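4.2 Bags, baskets and the kitchen table

We had expected, when we began visiting households in Mornton, that the interesting part of bringing fruit home would be the buying of it, and our first set of questions leaned heavily that way. People were kind enough to answer them, but what they really wanted to talk about was the table. Of the 38 households that took part, nearly all told us that the shopping goes down on the kitchen table first and stays there for a while, and several laughed a little as they said how long that while could be.

The unpacking itself follows habits that are seldom spoken about. In most homes the round, firm fruit goes into a basket or bowl early on, and the best-looking piece is often placed where it will show. Softer or longer fruit tends to be set down on the cloth by itself, to be dealt with later. The bag is the last thing to be settled. Some people empty it completely and fold it away in a drawer, as Mac Suibhne's account of the Rorkeck market families would lead us to expect, but just as many leave part of the shopping inside and treat the bag as a second, rather floppy basket. We came to think of this as a resting stage – neither shopping nor storage – and we use that term from here on.

The tablecloth matters more than we had guessed. A wipeable or cheerful cloth seems to give people permission to leave things out, and two participants in the Zirkengate part of town told us they change theirs in January, when the good cloth from the holidays is put away and the everyday one comes back. Figure 2 shows a table at the resting stage, with the basket filled to the rim and more produce still in its bag behind.

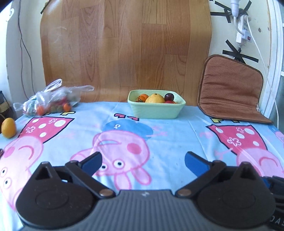

Figure 2. Fruit on a pig-print tablecloth, divided between a mint-green basket and a knotted plastic bag, with one oval fruit standing apart.

The single fruit outside both containers is a feature we met again and again in our notes. Asked about such pieces, people usually said they were the ones to be eaten next, or that they were not ripe enough to sit with the others, and they were quite happy to give both answers in the same breath. We return to this in Section 5, where ripeness is discussed more fully.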